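Evaluation notebook, April. Gostley capture service, trial under review for Prandosside

Entry opened at 9. The task under assessment is tray arrangement on the round table, to be supplied as demonstration data for the Moussa arm.
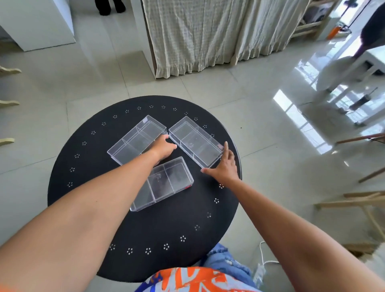
Clear trays on the black table, one set at an angle.

Transparent walls remain the principal concern. The service quotes 500 episodes per task; acceptance is deferred pending review of glare.

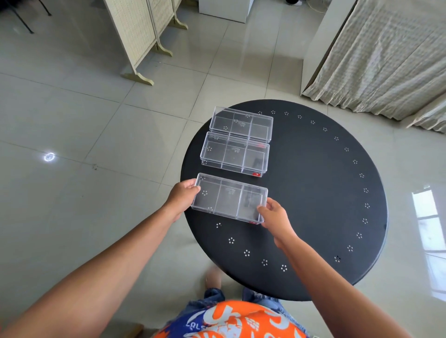
Rania Kanaan: I would request depth on 19 episodes before we sign. Favach failed on clear plastic.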